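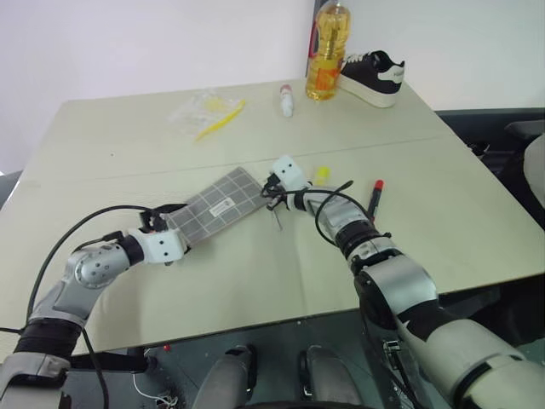 Two boards pushed together as a work table: fill the seam or leave it?

Posted in Workrooms & Benches
August, 9:42 pm, by seamripper_tallville

Okay, I need opinions before I do something dumb. My work table is two big cream-colored tops side by side, and where they meet there's a thin straight line. It's pretty faint, but I know it's there! I mostly do small stuff on it (labels, trimming, fixing eyeglasses, tiny screws) with a gray grid pad down to protect the surface. I leave the pad crooked half the time because my elbow likes it that way.

My question is the seam. Do I fill it, tape it, or leave it alone? I've lost 8 screws down there since spring, and I'm tired of crawling around with a flashlight.

-----

pratar_pete wrote:
Leave it. I filled mine with paintable caulk and it looked great until the heat came on, then it cracked right down the middle and every crumb in the house moved in. If the line is as faint as yours looks, I'd clamp the boards tighter from underneath and call it good.

-----

mossybench wrote:
Going to disagree with Pete. Caulk is the wrong stuff, sure, but a soft wax filler stick moves with the boards. Mine's been in for two winters. You rub it in, scrape it flat with an old card and buff it with a sock. Cream is an easy color to match too, you lucky thing. I've got walnut and had to melt three sticks together on the stove (do not do this in a pan you like).

-----

pratar_pete wrote:
Wax on a table where you're sticking labels? Good luck getting anything to stick near it.

-----

mossybench wrote:
I buff it! It's fine! And the labels go on the pad anyway.

-----

glue_and_regret wrote:
Can we talk about the pad instead, please. Get a bigger one. I have a Trollell that runs across the whole join and I forgot I even had a seam. Also, is that little label in the middle of yours stuck down? Peel it up before it's been there a month. I left one on mine and the glue took the grid lines with it.

-----

seamripper_tallville wrote:
Ha, I'll go check. A bigger pad is tempting, but then where do my markers live? I like a bit of bare table for the red-capped one and whatever else I'm in the middle of. Otherwise it all ends up on the floor with the screws.

-----

seixas_shed wrote:
Magnetic dish for the screws. I don't know why we're on post seven and this hasn't come up. Mine's the lid off a cookie tin with a flat magnet glued under it. The seam can be as wide as it wants.

-----

glue_and_regret wrote:
Brass screws, though.

-----

seixas_shed wrote:
OK, fair. Then a dish with no magnet.

-----

seamripper_tallville wrote:
Update: went underneath and two of the brackets were loose enough to turn by hand. Tightened them and the gap closed up some. I'm going to live with it for a couple of weeks before I try the wax. Pete, you can gloat a little. Still missing the screws.

-----

Related threads
Best height for a standing bench (214 replies)
Pratar trestle legs, worth it or wobbly?
Plain white wall behind the table, do I hang pegboard?
Show us your grid mats
Getting marker off a pale tabletop

Get the Workrooms & Benches newsletter. Join 2137 members who already read it. Unsubscribe whenever you like.

We use cookies to keep you logged in and remember your settings. Accept | Manage choices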